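Kellemden Home Tasks Group
Minutes of the regular collection meeting, 21st October

In the chair: Delali Addo
Also present: the folding team, the review desk, and two guests from Plarkent who joined by phone
Apologies: the Essien office, who were traveling

1. Welcome and last minutes

Delali thanked everyone for coming and for the very good banana bread, and said how nice it was to have the Plarkent people on the line after so many months of trading emails. The last minutes were read and agreed, with one fix: the spare finger pads went to Desileck, and we had written down that they went to Essien.

2. Folding examples

Most of the hour went on this item, and happily so. The folding team reported 192 finished examples against the 200 we promised for this round, and everyone agreed that was a fine place to be. The bedroom setup has stayed as it was, with the two hand-held grippers worked by one person at the side of the bed, and the pink daisy sheet left on for the whole round so that the green garment stands out well against it.

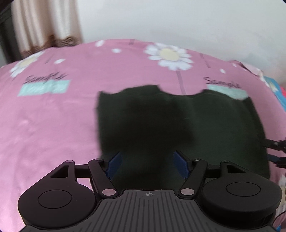 There was a long and friendly talk about where an example ought to begin. The folding team would like to start recording with the grippers already over the cloth, because it saves time and saves the wrists. The review desk would much prefer a short stretch at the start with the hands well back, so that the model also learns the approach. Delali said she could see both sides, having done a fair few of these herself, and suggested we keep the approach in but let it be brief. Agreed.

Plarkent asked whether we are correcting mistakes as we go or throwing those takes out. The answer is that a small slip, such as a corner that gets away and is picked up again, stays in and gets tagged as a recovery. A dropped garment ends the take. Plarkent were pleased to hear it and asked for the recovery tags to be sent in the same file as everything else – their loader does not care for a second one.
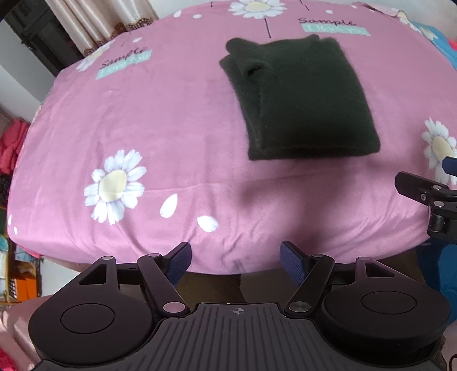 On what counts as finished, the review desk has been turning back takes where the last fold is fine but the gripper leaves too quickly, and a sleeve or an edge lifts as it goes. Seven were sent back this round for that alone. The folding team took this in good spirit and asked for the rule in writing, which seems only fair. The wording we settled on is that both grippers open fully, move clear of the cloth, and hold still for a slow count of 2 before the recording is stopped.

Action: Delali to write up the start and finish rules and pin them by the bedroom door.
Action: Folding team to redo the seven returned takes along with what is left of the round.

3. Labels

Desileck's labeling tool is working again after the update, though it still forgets the name of the task if you step away for lunch. Until that is mended, please type the garment and the fold at the top of your sheet before you begin.

Action: Review desk to report the fault to Desileck.

4. Next round

Towels and pillowcases were both put forward. Delali would like towels first, and the Essien office had sent word that they feel the same. Pillowcases will be looked at in December, when there should be more hands about.

5. Any other business

The folding team asked for a taller stool. Agreed, with some feeling. Thanks were given to whoever has been charging the grippers overnight.

Next meeting to be held in the same room, and Delali will send the time around.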